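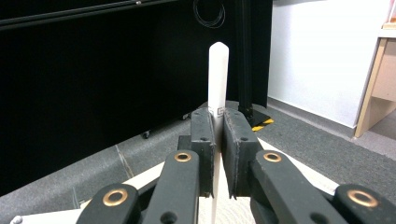
Worden opens comparative trial of hand-held gripper fingers

LENCOMBE, 16 Sep 2021 — Worden has begun a comparative trial of finger designs for its hand-held gripper at the company's test rooms in Lencombe. The work is being carried out with Somance, which supplies the recording and control software, and will run until November.

The trial sets 2 finger shapes against each other, each paired in turn with 2 controllers. Operators carry the gripper by hand through 19 set tasks drawn from household and light workshop use, among them lifting thin rods, moving dishes and clearing a tabletop. Every task is repeated five times with each pairing, and the results are scored by staff who do not know which controller was in use. 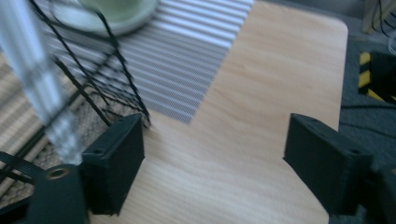
The gripper with its fingers open over a wood-grain tabletop at Lencombe.

"Our customers ask how a finger behaves on a narrow object and on a wide one, and until now we have answered from bench figures alone," said Huia Tamihana, Head of Trials at Worden. "We wish to publish a fair comparison — including the tasks that a given design does badly."

Finger wear will be recorded at the close of each week. A written report, with the full scoring sheets, will be made available on request once the trial has ended.

Press enquiries should be addressed to the Worden communications office.

Recent news
Worden and Somance extend software agreement
Albers joins Worden as distribution partner
Lencombe test rooms: visitor arrangements
Wrist camera mounts: notes from the spring trial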